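Review: Driltitz Household Chore Suite, Release 2
By Fathima Barua
25/10/2025
8 comments | 143 shares

The Driltitz suite is sold to laboratories and appliance makers that want to test household robots in simulated homes before buying hardware. Our office licensed it in March to answer a plain question from members: can a machine tidy an ordinary home yet? Nimal Navaratnam ran the trials with the Stanberg controller, under the default settings.

Release 2 asks the machine to go from room to room, pick up what is out of place and put it away.
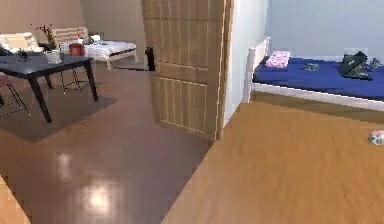 Results were mixed. Of 143 tidying runs, the controller completed 11 without help. It was dependable at crossing open floor and at finding a named item. It did poorly with soft goods, and it often could not decide whether an object on a bed belonged there. The suite scores that decision separately – a welcome change from the first release.

Doors remain the weak point. The controller lost more time at doorways than at any other stage, chiefly in lining itself up with the handle. Double doors were harder again, and Behrouz Ansari has asked the vendor for a practice set limited to them.

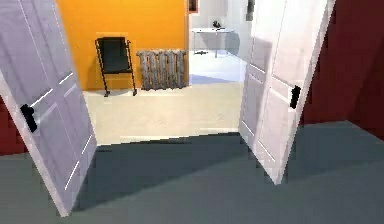

Open double doors between rooms in the Driltitz suite, with black handles.

Setup took two staff members one afternoon. The manual is clear on scoring and thin on room editing. Reports export cleanly, although the run log cannot be sorted by task.

We recommend the suite for teams comparing controllers. Buyers hoping for proof that household chores can be handed over should wait. Hukudus has a rival product under review, and our findings will be published separately.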